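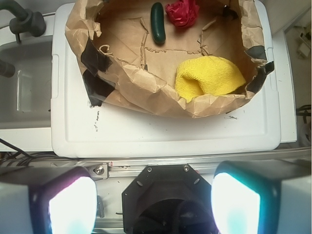
Toy cucumber and yellow knit cloth in a paper bag, next to the sink.

About Vorkarer

Hello, and welcome! We help small kitchens and workshops plan for their first robot, which mostly means sitting down with you and a budget long before anyone signs an order. Thabiso Oosthuizen and Unathi Modise started the firm with one borrowed desk, and we are 14 people now (still fond of long lunches). We'll go through the arm, the grippers, the spare parts, the training days and all those little cables that never make it onto a quote. Come by in October, when most of our clients do their planning, and bring your questions!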